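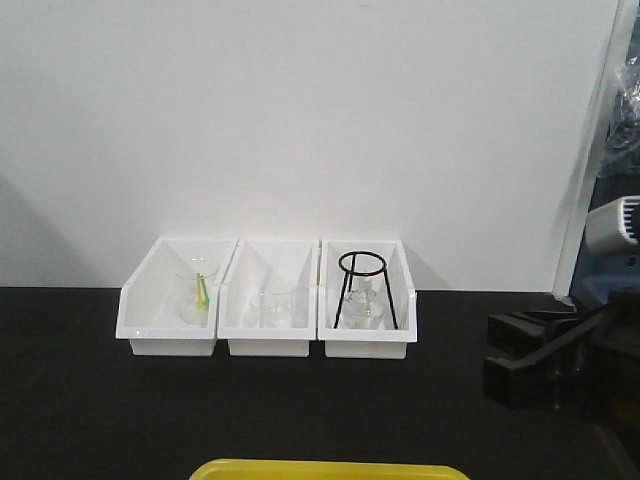
I think most school labs put their glassware away too well. Locked cabinets, foam inserts, a label for every shelf. Then a class has to set up before first period and half the time goes to opening doors.

I taught chemistry at Hagedorn for six years and I have come around to open bins. Plain plastic, low in front, one job per bin. A beaker goes in one, the tripod goes in another with its flask. You can check them from across the room, and a student who has never been in the lab before can put things back without asking.

The usual objection is breakage. We lost 2 beakers in my last year, both in the sink. The cabinets at Mestum, where I was before, did worse, mainly from people reaching over the front row to get at the back.
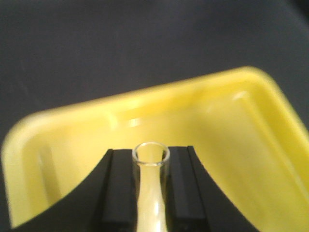 Trays are the other half of it. I like a bright color for anything that gets carried and white for anything that stays put. Students pick that up in a day. The Trekine catalog will sell you a full storage wall for $712, and I have used one. A set of bins and trays cost us $78, and the leftover money went to glassware.

I would also keep them on the bench, against the wall – not under it. Bending down with glass in your hand is a bad habit to teach.

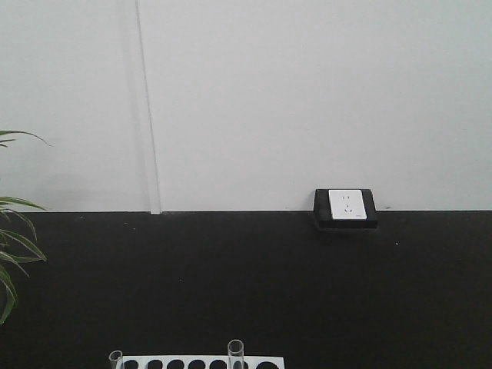 A reader in Lustitport disagrees with me on this last point and says bench space is too scarce in her building, so the bins live on a cart and come out when needed. A cart is fine with me, as long as it has no doors.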